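Skurnham Hand Demonstration Sessions
Pre-session safety and inspection checklist, with comments
Site: Brendbridge atrium, table by the planters
Completed by: Mawar Mandagi
Date: January 2026 (Saturday session)
Task set: desk tidying, shown by hand with the hand-held gripper

Result codes: OK / OK with comment / Fix before start / Not applicable

1. Floor and access

1.1 Walkway past the table clear on both sides: OK
1.2 Chairs steady, no rocking legs: OK
1.3 Demonstrator can step back from the table without turning round: OK with comment
Comment: Fine if the nearer chair on the right is turned out a little. I'd love this to become the normal layout, it makes the long reaches so much easier.
1.4 Bags and coats off the floor: OK

2. Hand-held gripper

2.1 Finger plates tight, all screws present: OK
2.2 Ribbed pads seated properly, no splits or lifting edges: OK with comment
Comment: Very happy with the new magenta pads! Small flat things used to skate out of the old ones. Left pad has a slight nick near the tip, too small to catch on anything. Look again in February.
2.3 Fingers open and close fully with no sticking: OK
2.4 Pinch check done with a folded card (never a fingertip): OK
2.5 Lens wiped with the dry cloth: OK
2.6 Battery warm-up checked after 10 minutes of running: OK
2.7 Wrist strap fitted: Fix before start
Comment: Strap was in the Vustton case. Fetched and fitted, now OK.

3. Recording

3.1 Free space for the full session: OK
3.2 Test clip recorded and played back: OK
3.3 Clip numbering carries on from the last session: OK with comment
Comment: Last session stopped at 57, so we begin at 58. That's a lovely pile of demonstrations already and the mouse ones are the best we've got. Target for the whole desk set is still 2000.
3.4 Notice up telling passers-by that recording is in progress: OK

4. Objects and table

4.1 All bottle caps and pump heads closed: OK
4.2 Tall items at the far edge, out of the sweep of the gripper: OK
4.3 Nothing sharp among the small items: OK with comment
Comment: Went through the pins and clips by hand. Anything with an exposed point goes back in the tin.
4.4 Plant pot stable and leaves clear of the working area: OK with comment
Comment: The leaves do lean over the bottles. Keep the wrist low on the approach and you won't brush them.
4.5 Tabletop free of spills: OK
4.6 Mouse pad flat, no curled corners: OK

Table and gripper during the desk set: 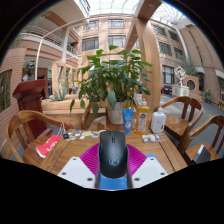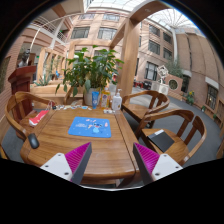
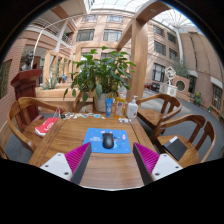

The blue tube, the middle bottle and the white pump bottle keep their places along the back in all three. The blue mouse pad is on the table in the second and third only, with the black mouse near the left front edge in the second and on the pad in the third.

5. The person holding the gripper

5.1 Sleeves rolled or buttoned, lanyard off: OK
5.2 Has read the short guide and done 2 practice runs: OK
5.3 Knows to let go and say "stop" if anyone comes within arm's reach: OK
5.4 Break agreed: OK with comment
Comment: Swap hands at the break if you can. I did the first block left-handed and the clips look great, a bit slower but wonderfully smooth. Slow is good for teaching, please don't race!
5.5 Reset done by hand with the gripper put down first: OK with comment
Comment: Easy to forget when it's going well. I caught myself reaching across with it still in my right hand. Put it down, then move the objects.

6. Remote control trial (Sinaga arm)

6.1 Arm on site: Not applicable
6.2 Emergency stop tested from both seats: Not applicable
6.3 Speed limit set and locked: Not applicable
Comment: No remote driving this time. When we do it, this section must be filled in before the power goes on, and the operator needs a clear line of sight to the table. I can't wait to see how it copes with the mouse.

7. Packing up

7.1 Gripper off, battery out and in its pouch: OK
7.2 Small items counted back into the tin: OK
7.3 Chairs pushed in: OK
7.4 Clips copied and the copy opened on a second machine: OK

Actions carried forward
Left pad, nick near tip: check in February.
Wrist strap: store with the gripper, Mawar.
Add "gripper down before reset" to the short guide, Mawar.

Passed for use: yes
Signed: M. Mandagi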